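Wokon cell

The Wokon cell is a small robot work cell in Stakow, used for picking and placing light objects. It consists of one arm with a two-finger gripper, a camera at the wrist and a table with a green top. The cell was put together in March by the firm Prandatik, and its upkeep is described in a manual by Margit Forsberg.

Setup

The arm is fastened first and the table is then brought to it. The camera is mounted so that both fingertips stay in its view. After mounting, the gripper is opened and closed 300 times without a load, and the screws of the fingers are tightened again.
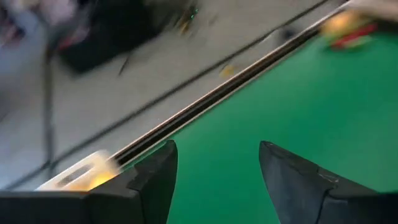
Harriet Quintanilla

The fingers are dark gray and have tapered tips which point inward. During fast movements of the wrist the table and the floor become blurred in the camera view, while the fingers remain comparatively sharp. For this reason the position of the fingers is checked in the moving view, but the position of the table is checked only when the arm stands still.

Maintenance

The inner faces of the fingers are inspected every seven days. Light scuffs are permitted. A worn patch is measured, and the finger is replaced when the wear is deeper than the manual allows. Both fingers are always changed together, also when only one is worn. The six screws of the gripper are loosened in crosswise order.

After the change, the zero point of the gripper must be set again. The procedure is given on page 59 of the manual.

See also

Pîrvu gripper
Tool center point

Last changed: June 12, 2019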